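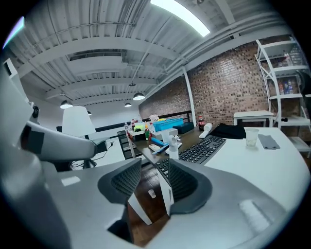 Step 4. Clear a jaw fault on a hand-held gripper

A jaw fault (code 16) means the two fingertip pads no longer close evenly. Do not force them.

1. Stop recording and say "stop" aloud.
2. Set the gripper down with the jaw facing away from you.
3. Check both pads for grit or a loose edge.
4. Restart and close the jaw slowly. If code 16 returns, tag the unit and notify Norbert Balogh, ext. 1439.

Keep cables behind you - never across the walkway.
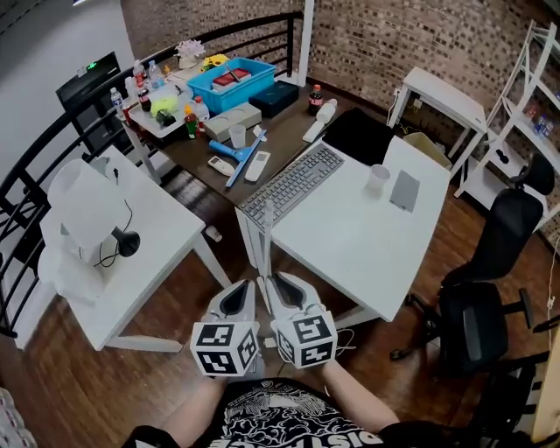
Both grippers held in front of the chest, marker cubes in place.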